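5.2 Hand check after refitting

Do this check whenever a hand has been taken off the wrist mount, and once a week on a cell in daily use. You need the white table, the practice items from the Flavik kit and the hex key from the tool roll.

CAUTION: Keep your own hands off the table while the arms are live. The stop button must be within reach.

1. Switch the cell off at the wall and wait for the controller light to go out.

2. Check every screw on the palm housing and finger brackets. Nip up any that turn. Do not use thread lock on the finger brackets.

3. Look along the hand cable. It should have enough slack to follow the wrist through a full turn without catching on the fingers.

4. Switch on and open Momar. Set grip force to 65 and speed to 80.

5. Set out the plate, the mug and the practice items, leaving clear space between them.

6. Run Grip Test with the right hand, then with the left. Each grasp is repeated 3 times.
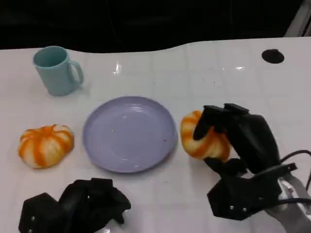 Right hand holding a striped pumpkin beside the plate.

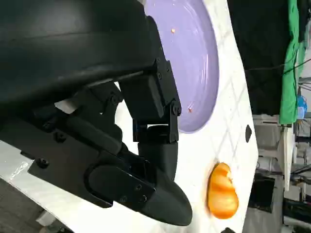
7. If an item slips, raise the grip force in small steps. Do not go above 85 - the finger servos will overheat and the controller will shut the hand down.

8. Save the settings under the hand's serial number and write them in the cell log.

Note: If a finger still closes late after step 7, the linkage is probably out of line. Go to 5.3, Finger alignment. Spare brackets are ordered through Hinata Sakamoto at Esadside.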